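Storage and Order in the Small Kitchen
Handout 4: The cutlery drawer
22 Feb 2018
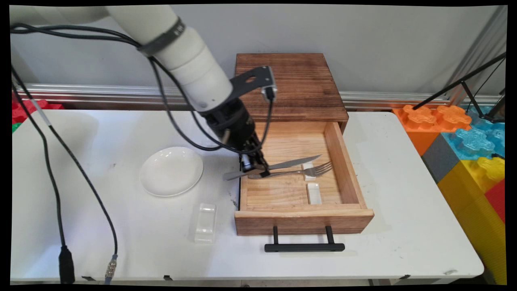 Most advice on kitchen drawers starts from the tray. Buy a tray, put it in the drawer, sort the cutlery into it. Before we accept that, look at what the tray is supposed to fix. The usual claim is that unsorted cutlery costs time. I have read this in every household guide on the reading list and have yet to find one that says how much time, or who measured it.

1. What goes in

A knife and a fork are long, thin and awkward. A drawer is a box, usually planned by someone thinking about the cabinet it slides into. Check the inside length before anything else. Outside measurements are what sellers print, and they include the front and the back. In the Kemo sheet (see packet) the small drawer unit is given as 45 cm deep. The inside of the drawer is 31 cm. A long serving spoon may fit only on the diagonal, and then your neat rows are gone.

2. Direction

Two schools. Front to back, handles toward you, is the one in most books. Side to side is the one people use when the drawer is wide and shallow. The Brullwood guide calls the second "incorrect" and gives no argument. My own view is that handles should all point the same way and that which way matters very little. Try both at home before November's review and write down which one you stopped noticing.

3. Dividers

Fixed dividers look good on the day they go in. They assume you will own the same cutlery in five years. Loose blocks or strips can be moved, but they also move when you don't want them to, every time the drawer is shut hard. Egger recommends a non-slip mat under everything. Fine, but mats collect crumbs, and the guide is silent on washing them.

Question the number of compartments too. Edau sells a tray with 26 of them. I can't think of a household that needs this. Knives, forks, spoons, small spoons, and one space for the rest will do for nearly everyone, and the last space will fill up whatever you call it.

4. Wood

Bare pine is pleasant and marks easily. Put cutlery away dry. A stained top hides rings better than a pale one, though I would not take a seller's word that any finish is "kitchen proof". Ask what was spilled on it and for how long.

5. Plates and the rest

Keep plates out of the cutlery drawer, even small ones. Clear plastic boxes are popular for odds and ends on the grounds that you can see what is inside. You can, until there are three of them stacked up.

For next time

Empty one drawer at home completely. Put back only what you used in the past week. Leave the remainder in a bag and note the date each item comes out again. Bring the list, and please don't tidy it up first. The Brullwood survey of 1000 kitchens is in the packet as well; read the page on method before the page of results.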